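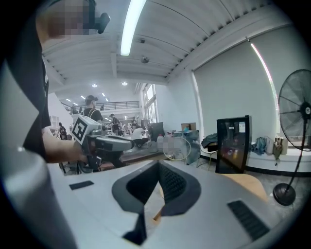 FEATURES | ROBOTICS SOFTWARE

The Pose Problem

Blackburn's software team spends most of its time on a question that sounds too simple to need a team: where is the gripper?

The company builds the tooling that turns handheld gripper recordings into training data for robot arms. A person picks up a gripper, does a task with it, and puts the thing down. Software then has to work out the path the gripper took through the room, at every moment, closely enough that an arm bolted to a bench can repeat it. If the path is wrong by the width of a finger, the arm closes on air.

"People come in wanting to talk about the model," says Cyril Rowbotham, who runs the perception group. "I'd be happy to talk about the model. But when a policy fails, I look at the poses first, and that's usually where I stop looking."

The room where recordings are made is large and plain, with a metal ceiling, a mezzanine rail at the back and a fan standing on the floor. The grippers are held in the hand like power tools. On the grey one there is a white cube at the rear end, printed with a black-and-white square marker. The marker is the part Rowbotham's group cares about.

A square marker is an old idea in machine vision. It has sharp corners, it is flat, and its pattern is known ahead of time. Once software has found the four corners in a camera view and knows how wide the square is in real life, it can calculate how far away the square is and which way it is turned. Put markers on a cube and there is a good chance that at least one of them faces whatever camera is looking.

The trouble is that a single flat square, seen from far off or nearly straight on, can fit two different tilts almost equally well. The software picks one. A moment later, with a little noise in the image, it picks the other. On a plot, the gripper seems to twitch back and forth while the hand holding it was moving smoothly.

Blackburn's first tracker had this fault, and for most of a year the team covered it with smoothing. Smoothing hid the twitches in the plots. It also rounded off the short, quick motions at the end of a grasp, and those were the motions the arm most needed to learn.

The replacement is called Amholm. It keeps both possible tilts alive and lets the rest of the recording decide between them. If one answer would mean that the operator's wrist spun a quarter turn and back between two frames, it gets a low score and is dropped. Amholm also takes in the motion readings from the gripper and the movement of the background, so that it can carry on for a while when the marker is hidden behind an arm or a chair.

Rowbotham describes it as bookkeeping. Each source of information comes with an estimate of how much to trust it, and the tracker's job is to keep those estimates up to date. Marker near and well lit, trust it. Marker small and off at the side of a wide lens, trust it less. Most of the tuning work has gone into that second case.

Lighting gets in the way more than people expect. A long tube light overhead can wash out a white surface, and daylight through a window changes over the course of a morning. Glass is worse. A dark, shiny panel standing on the floor will reflect the lights and anyone walking past, and a tracker that follows background features may decide that the reflection is part of the room. It then tries to explain how part of the room has started to move. Amholm has a step that looks for features that disagree with all their neighbors and throws them out. People are handled the same way. The team does not clear the floor before recording, and someone crossing in the background is treated as another patch of the view that cannot be relied on.

"We had a long argument about that," Rowbotham says. "You can hang curtains and get lovely data. Then you find out your tracker only works inside curtains."

The second piece of software is less glamorous, and the operators talk about it more. Skurnumby is the review tool. Once a session ends, it loads each recording, draws the estimated path, and flags the stretches where Amholm was unsure. A reviewer can accept a recording, trim it, or reject it with a reason from a short menu.

An early version showed the reviewer everything: the path, the raw marker detections, the motion readings, and a confidence curve for each. Reviewers ignored most of it and watched the video. The current version opens on the worst moment of each recording and plays a short stretch on either side. If the worst moment looks fine, the reviewer moves on. The extra plots are still there behind a key press, and the engineers are the ones who press it.

To test the change, the team took 500 recordings that had already been reviewed the slow way and ran them through again. The new layout led reviewers to a different decision on 16 of them. Rowbotham went through all 16 himself. In most, he thought the newer decision was the right one. In a few, the fault was early in the recording and mild enough that the confidence score had not picked it out, and the team changed how the score was worked out as a result.

Timing turned out to be a separate headache. Two grippers used together, one in each hand or held by two people, each keep their own clock. If the clocks drift apart, the software believes that one hand let go of a cup before the other hand took it. Amholm now lines the clocks up at the start and again at the end of each recording, and spreads any difference evenly across the middle. Recordings with too large a difference are held back. Rowbotham would like something better than spreading it evenly, and has a branch of the code where he is trying.

What comes out of all this goes to Grandska, the planning side of the system. Grandska takes the path of a human-held gripper and asks whether a given arm could follow it. Often it could not. A person can lean, step sideways or reach around a table corner without thinking. An arm has joint limits and a fixed base. Grandska tries moving the whole path relative to the base, then tries slowing it down, and then gives up and marks the recording as unusable for that arm. A recording that one arm cannot use may still suit another with a longer reach, so it stays in the library.

The current library for the tabletop tasks holds 1010 recordings that passed review. Grandska's planner runs over the full set every Thursday night, and the results are waiting in the morning. When the number of usable recordings drops from one week to the next, the cause is nearly always a change in the code, and the team goes back through the week's edits until they find it.

Rowbotham's next job is calibration. At present the position of the marker relative to the gripper's fingertips is measured once and stored in a file. Grippers get knocked, and parts get swapped. He wants the tracker to notice when the stored numbers have stopped matching the tool, and to say so before a day of recording has gone by. The first version, due in February, will only print a warning.

Filed under: Perception, Planning, Tools

Contact the editors | Subscriptions | All rights reserved | Back to top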